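April 28, 2024

Day four of the bedroom set for Sasier and I'm knackered, but we cracked 330 examples before tea! The target's 400, so it's within reach now. The warm light is my favourite so far (much nicer than the grey stuff we had in March) and the plaid bedding gives the arm plenty of colour to sort through.
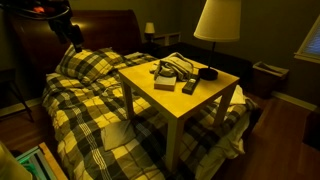 Do the fumbled tries get thrown out? Ulance wants them kept and labelled, so the model learns what a bad grab looks like as well as a good one.

Labelling is my job tonight, worse luck. I did 2 batches on the couch and then Rultell's upload page logged me out, so I've put the kettle on again.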